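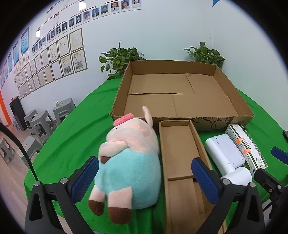
Figure 1. Plush pig and narrow cardboard box on a green-covered table.

Section 2. Setting up your Candero flood alert receiver

Applies to receivers issued to homes in the Nisbet and Flemisine zones. Steps revised 8/30/25.

The Candero receiver picks up flood notifications sent by the Flemisine emergency desk. It works over radio and does not need internet service or a cell phone. Set-up takes about 20 minutes.

Before you start

You need the receiver, the power adapter, the antenna, the backup battery and your zone card. The zone card came in the envelope with your welcome letter. If you do not have one, call the number on the back cover of this manual and give your street address.

CAUTION: Use only the adapter supplied by Kandilura. Other adapters may fit the socket but can damage the charging circuit.

2.1 Choosing a location

1. Pick a spot on an upper floor if you have one, at least 6 feet from a microwave oven or a large television.

2. Stand the receiver on a shelf near an outside wall. A window facing the valley is best.

3. Make sure you can hear it from the bedrooms with the doors closed. You can check this later with the test tone (see 2.4).

Note: Homes with metal roofing or foil-backed insulation often get a weak signal. Try the window sill before you ask for an outdoor antenna.

2.2 Connecting power and antenna

1. Screw the antenna into the top socket until it is finger tight. Do not use pliers.

2. Slide off the rear cover and fit the backup battery with the label facing you.

3. Replace the cover, then plug in the adapter.

4. Wait for the power light to turn steady green. A blinking green light means the battery is charging. You can carry on with set-up while it charges.

A new battery needs 13 hours to reach full charge. Do not unplug the receiver during that time.

2.3 Entering your zone

1. Press and hold MENU until the screen shows ZONE.

2. Use the arrow keys to enter the number on your zone card.

3. Press OK. The receiver beeps twice and shows the zone name.

4. Compare the zone name with the one on your card. If they do not match, press BACK and enter the number again.

If your house is close to a zone line, you can add a second zone. Repeat steps 1 to 3 and choose ADD when asked. Homes along the lower Nisbet road should add the upstream zone as well - water released there reaches the road later, and the extra notice is useful.

2.4 Testing the receiver

1. Press TEST once. You should hear a rising tone and see TEST ONLY on the screen.

2. Turn the volume wheel until the tone can be heard in every bedroom.

3. Press TEST again to stop.

The emergency desk also sends a network test every January. Your receiver sounds for a few seconds and then logs the test on its own. You do not need to call in unless the screen shows MISSED.

CAUTION: The TEST button does not check the radio signal. Look at the signal bars for that. With fewer than two bars, move the receiver and check again.

2.5 What the lights mean

Yellow, steady: Flood advice. Low ground may take on water. Move vehicles and animals off the river flats.

Orange, blinking: Flood warning. Get ready to leave. Keep the receiver with you if you go to another room or building.

Red, blinking, with tone: Leave now by your marked route. The tone cannot be silenced for the first minute.

White, blinking: The receiver has lost its signal. Check the antenna first.

Lights stay on until the desk cancels the message. Pressing OK stops the tone but does not clear the light.

2.6 Getting help

Zone questions go to Annag Moncrieff at the emergency desk. For a receiver that will not power up or will not hold a charge, ask for Lewis Forsyth in equipment and have the serial number ready. It is printed under the rear cover, below the battery.

Do not call the desk to ask about road conditions while an orange or red light is showing. Road closures are read out on the receiver after each tone.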